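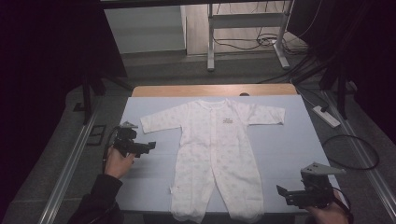 Reda Salem
Fold the legs up first. Always the legs. If you start with the arms you get a little straitjacket with feet, and then the feet have nowhere to go.

snapdragon13
Legs first is how my mother does it and her drawers look like a landslide.

Reda Salem
Your mother and I would get along.

Chaimae Tawfik (thread starter)
OK, to repeat the question, as it got buried on the last page: footed sleepsuits, long sleeves, opening down the front. I want them standing up in a Lelberg drawer divider so I can see what I've got at 3 a.m. without turning the light on. Everything I fold lies down and dies. Do you snap them before folding or leave them open?

gumede_street_mom
Snap them. All of them. An open one unrolls the second you look away.

lintfilter
Disagree. You're going to unsnap every one of those again with a screaming person under your arm. Leave it open, smooth the two front halves together, fold the sleeves across the back, bring the feet up to the neck, fold once more. Done. I've been doing it this way for two kids and only one of them complains about me.

gumede_street_mom
I knew you'd be in here.

lintfilter
I live here.

Chaimae Tawfik (thread starter)
Compromise attempt: do up the ones on the front, ignore whatever goes on down the legs. 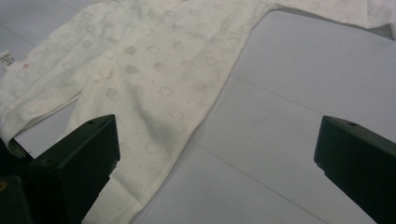 Little clouds all over, snaps down the front. Not folded yet, obviously.

snapdragon13
Oh, I like the clouds. Is that cotton knit? Knit is your problem. It has no backbone. My woven stuff stands up like soldiers and the knits lean on each other like people leaving a wedding.

Reda Salem
Straighten the feet before you do anything else. If a cuff is turned under, you get a lump in the middle of the packet and it tips over every time. Ask me how many of these I've refolded. My sister-in-law gave us a Trandeo hand-me-down bag with 102 pieces in it, and I counted because I was angry.

gumede_street_mom
102 pieces and you folded them all?

Reda Salem
I folded 13 and put the lid back on.

lintfilter
The most sensible thing he's posted in this thread.

Chaimae Tawfik (thread starter)
Update. Tried legs first, snapped. Stands up, looks smug, too tall for the drawer. Tried lintfilter's way, unsnapped. Right height, fell open. Now doing lintfilter's way with the top snap done up and it's holding so far. Sleeves go to the back, not the front, that made the biggest difference.

snapdragon13
One snap! So you both lost.

gumede_street_mom
One snap is still snapped. I'm counting it.

lintfilter
It's my fold with an accessory.

Chaimae Tawfik (thread starter)
Next question, does anyone have a system for socks, or do we all just use a bowl?

Reda Salem
Bowl.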